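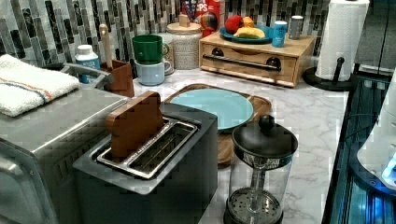 How often should I empty the crumb tray in my toaster?

Once a week if you make toast most mornings, and every couple of weeks if you don't. Crumbs pile up faster than you'd think, especially with seeded bread, and it's the old ones at the bottom that give you that scorched smell.

My mother-in-law, Oranuch Rattanakul, kept the same toaster going for most of her married life, and what follows is pretty much her method, with a few small changes I've made over the years (she would not approve of all of them!).

Before you start

Unplug it. Please don't just switch it off, pull the plug right out of the wall and let the toaster cool completely. I give mine a good half hour after breakfast and do the dishes in the meantime. You'll want a sheet of newspaper, a soft dry pastry brush, a damp cloth, a dry cloth and a little dish soap.

Cleaning the tray

Spread out the newspaper and slide the tray out over it. On most toasters it comes out at the back or the side, near the bottom. Shake it off, wash it in warm soapy water and set it on edge to dry. It has to be bone dry before it goes back in, so if you're in a hurry, use the towel.

Getting at the slots

With the tray still out, hold the toaster over the newspaper and give it a gentle shake. Then turn it upside down and pat the bottom a few times. A raisin may drop out that you had forgotten all about. Use the pastry brush for whatever is stuck near the top of the slots, working lightly and staying away from the heating wires. No forks, no knives, and no water inside, ever.

The outside

Wipe it down with the damp cloth, then the dry one. For greasy fingerprints, put one drop of soap on the cloth and go over the spot 2 or 3 times. Brushed metal looks best if you follow the grain.

Putting it back

Slide the tray in until it sits flush, plug the toaster in and run it once with no bread. Stay in the kitchen while it runs. A faint smell the first time is usually a trace of soap or a stray crumb, but if you see smoke, unplug it, let it cool and go back over the slots with your brush.

Last updated 16 December 2018 by Lovely Cabrera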